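Mukbridge Evening Music Classes
Folk Tunes by Ear, handout for week 4: ornaments and lift in the jig

Last week we got the bare bones of the jig under our fingers. This week we start making it dance, and this is my favourite part of the whole course! Please bring whatever you play. Whistles, fiddles, mandolins and squeezeboxes are all fine, and so is singing.

1. Quick recap
A jig is in 6/8. Each bar has two strong beats, and each beat splits into three quavers. Say "rashers and sausages" out loud over and over and you have it. Most of our tunes have two parts of eight bars, each played twice (AABB). The Drerkitz Jig, which we learned in July for the summer session, follows the same plan, so go back to it if you weren't with us then.

2. Where the lift comes from
The three quavers aren't equal. The first is a shade longer, the second is light and short, and the third leans into the next beat. How much you lean depends on the player and the region, and it's a joy to hear how different two good players can sound on the very same notes. Try this:
- clap the main beats and sing the tune on "diddle-dee"
- stop singing but keep the tune going in your head for four bars
- come back in and see if you've landed together

3. The cut
A cut is a very quick higher note, flicked in just before the note you want. It has no real length of its own. Fiddlers tap with the finger above, whistle players lift a finger and put it straight back. On the accordion, brush the next button up and get off it at once. Start with cuts between two notes of the same pitch, as in bars 2 and 6 of the A part. Put them on the beat first; off-beat cuts can wait. 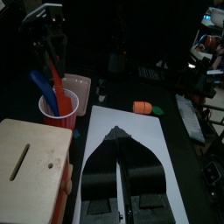
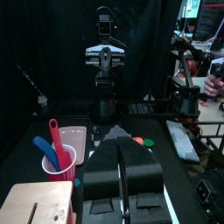 One reply on the class page after last week's session went like this: I can do the cuts slowly, but as soon as we speed up they turn into proper notes and the whole tune goes lumpy. Should I leave them out until I'm faster?

Yes, leave most of them out! Keep one cut per part, choose the spot you like best, and play everything else plain. A plain tune with a good swing is lovely to dance to. When that one cut feels like part of the tune, add a second.

4. The roll
Long notes (dotted crotchets) are where rolls live. You play the note, cut it, play it again, tap it from below, and play it a third time, all inside one beat. Slow it right down and it sounds like a hiccup, so don't be put off. Set the metronome to 86 for the dotted crotchet once the movement feels easy, and well below that before then.

5. For next week
Learn the B part of Trovetti's Return from the slow recording. Bar 7 has a C natural, and it's easy to miss. If you read music, it's number 28 in the class tune book, but please listen at least a few times before you look. Then pick one place for a cut and one for a roll, and be ready to play your version to the person next to you. I can't wait to hear them!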